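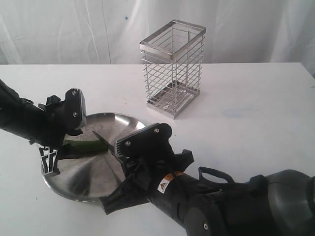
3. Setting up your Hotcombe drying rack

Good news first – you can put the whole rack together without a single tool! Clear some counter space next to the sink, lay out the parts, and have a dish towel handy.

1. Unfold the main frame until both legs click. The click is quite loud, so you'll know.

2. Turn the frame so the side marked FRONT faces you. Slide the drip tray in along the lower rails, spout end first.

3. Point the spout at the sink. It swivels, so a left-hand or a right-hand sink works equally well.

4. Twist each foot until the rack sits level. One full turn raises a corner by 3 mm, and the spout end should be slightly lower than the other.

5. Pour a cup of water into the tray and watch it run! If it pools, raise the back feet another turn.

Note: The Gramell size has 16 plate slots and the smaller Ham size has 7. The steps are the same for both, but the Ham has no center rail, so skip any part labeled C.

Caution: Keep the rack away from burners and toaster ovens. The feet are rubber and will soften.

Caution: Don't load cast iron on the upper tier. Big pots go below, upside down, with their handles facing in.

Wash the tray by hand once a week with warm water and a little dish soap. For chalky spots, try white vinegar – ten minutes is plenty – and rinse well.

Spare feet and spouts are listed under Flostcombe parts in Section 7.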